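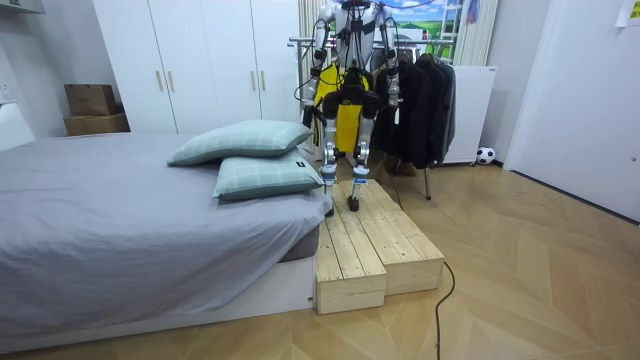 Bedroom, robot, pillows.

Lewis Swanson
12 Oct 2025

1/ Been reading the Trinero announcement on medicinal cannabis for sleep. The headline says a "landmark" study. I've now read the study. Long thread, sorry, put the kettle on.

2/ The study had 43 people in it. Of those, 37 finished. The press summary only gives results for the ones who finished and doesn't say a word about the rest. You have to go to the second table in the paper to find them.

3/ Why care about six people? When folks drop out of a sleep trial, it's often the ones it did nothing for, or the ones who felt rotten. Leave them out and your average looks healthier than it should. First-year stuff. The authors know it. Whoever wrote the press summary should.

4/ It ran for 2 weeks. Anyone who's had proper insomnia will laugh at that. I can sleep better for a fortnight by buying a new pillow.

5/ Also, sleep was scored by diary. You wake up, you rate your night out of ten. Fine as far as it goes, but a diary picks up mood and hope and whether the dog barked. There was a wrist tracker as well. The tracker results are described as "consistent with the overall trend" and I can't find the numbers anywhere.

6/ If anyone at Trinero wants to send me those numbers, my inbox is open. I asked in July. I got a brochure.

7/ The placebo. It was an oil with no cannabis in it, good. Then they asked people at the end which bottle they thought they'd had, also good. Most guessed right. That's a problem for a study where you're marking your own sleep, and it gets half a sentence in the discussion.

8/ Before the replies start: I'm not against any of this. I voted for the law change. I think people should be able to talk to their doctor about it without getting a look. My own aunt uses a prescribed oil for nerve pain and swears by it, and I'm not going to argue with her about her own feet.

9/ What I'm against is the same old drug company playbook with a leaf on the label. We spent years asking for cannabis to be treated like any other medicine. Righto, then treat it like one, and that means being just as hard on a thin trial.

10/ Then there's the clinic side. Eltura has the Trinero study on its front page, above a button to book a phone consult. I booked one to see what happens. The call was short. I was asked how I sleep and whether I'd tried "conventional options". I wasn't asked if I drive for work. I wasn't asked what else I take.

11/ Eltura's site says a "full medical history" is taken. Maybe I caught them on a bad day. I'd like to hear from other patients, good or bad.

12/ The driving question matters. Where I live, a roadside swab looks for THC and doesn't care whether a doctor signed for it. Someone on shift work out at Sterncombe could do everything by the book and still lose their licence. I'd want that said out loud before I paid for a bottle.

13/ Cost. The starting bottle I was quoted would last a month at the trial dose, and there's no rebate. So you're paying full whack on the strength of a fortnight of diaries.

14/ The MacKinnon review is being waved around as backup. It's a decent review. It pools older work, says the evidence for insomnia is low quality, and asks for bigger and longer trials. Trinero quotes the bit that says "promising" and stops before the comma.

15/ 2 things would change my mind. A trial of a few months that counts everyone who started it. And the tracker data, in full, where anyone can check it.

16/ Someone's asked if I'm paid by the sleeping pill people. No. I have the same gripes about them and they don't send me brochures either.

17/ If you're on one of these oils and it helps, please don't stop because of a bloke on the internet. Talk to whoever prescribed it, and ask about driving while you're there.

18/ Muting this for the night. Will add a post if the numbers turn up.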